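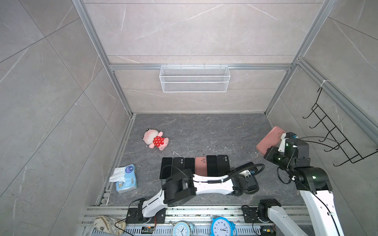
Handling of Handsets and Cases on the Sorting Surface

Lists > Risthorpe Equipment Office > Handset Pool > Message

February
Posted by Ekaette Nwankwo, Equipment Office

Dear colleagues,

This message replies to the inquiry from Wai-kit Ng, quoted below, and sets out the practice that all desks are asked to follow until the revised Panimden handbook is issued.

> From: Wai-kit Ng
> To: Handset Pool list
>
> The handbook says that handsets are to be "laid out in a row for checking" but does not say which way up. One desk places them face down, and another places them face up. Empty cases are sometimes laid in the same row, and it takes a second look to tell a dark case from a dark phone. May we have a ruling? I would also like to know whether other articles may stay on the surface during a check.

The office has considered both points. The pool register now stands at 1,573 handsets, with 142 cases listed separately, and most of the errors found in the last review came from the row itself. A case was entered as a handset, or a handset was entered with no case although one lay beside it.

From the start of next month, handsets and empty cases are to be laid in separate rows. Handsets go in the row nearer the clerk.

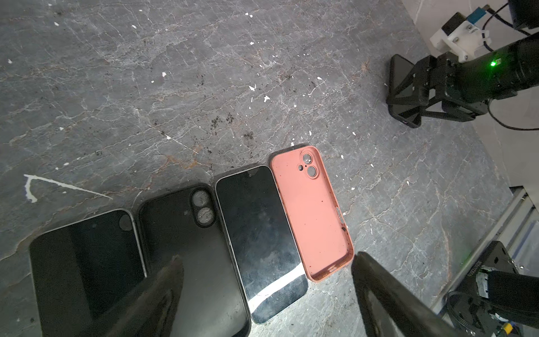
Where a handset and a case belong together, they should be recorded on the same line of the form but still placed apart. Cases are to be laid with the back up, so that the camera opening can be compared with the model sheet. A case lying open side up must be turned over before it is recorded, and any grit inside it must be emptied into the waste bin and not onto the surface.

As to which way up a handset should lie, the first pass is made face down, for the camera and the back. The second pass is made face up, for the glass. Both passes are to be completed before the form is signed.

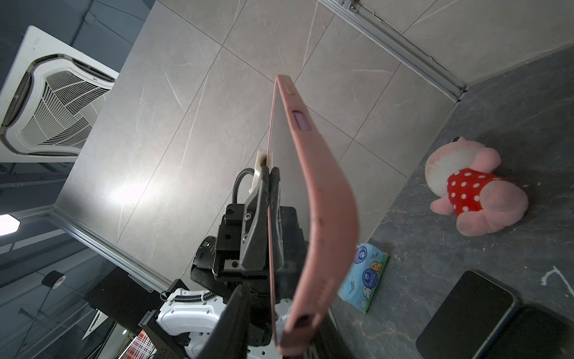

Color is to be entered under the case and never under the handset. This has caused more correspondence than any other column on the form. Where both are pink, the entry should say so twice – once for the phone and once for its case – and the openings along the edge of the case should be checked while the phone is still inside. On the second question, small articles such as a pack of tissues or a plush pig in a polka-dot dress may remain on the surface during a check, provided they are kept clear of the rows. They are not to be entered on the form.

Cleaning remains the duty of the desk that last used the surface. Eftychia Makris has asked that the Chatzigeorgiou cloths be used dry.

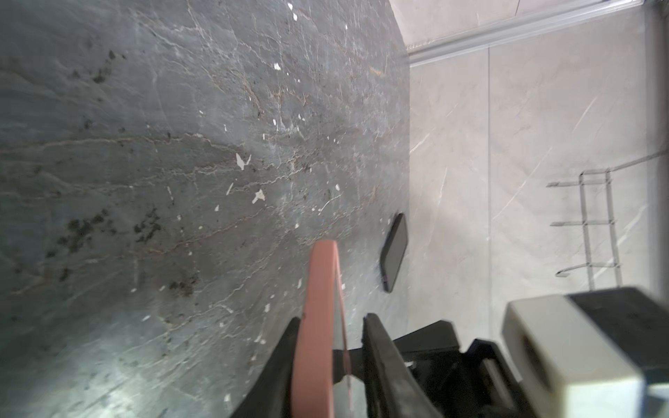

Glass is the most costly part of any handset in the pool, and the condition of the surface matters as much as the care of the clerk. White flecks and dark grit on a gray top are easily overlooked against the veining, and a phone should not be slid across them. It should be lifted and set down. A black phone lying close to the edge should be moved inward before anything else is done, including answering the telephone.

The Gukance labels are unchanged. Requests for additional forms should be sent to Ju-won Yeon before noon.

Ekaette Nwankwo
Equipment Office, Risthorpe

Comments

Wai-kit Ng
Thank you for the ruling. Our desk will change over at the start of the month. Should old forms be corrected?

Ekaette Nwankwo
Only those still open. Signed forms stand.

Sofia Xenos
Our model sheet is missing 2 of the newer camera layouts. Could a full copy be sent to the list?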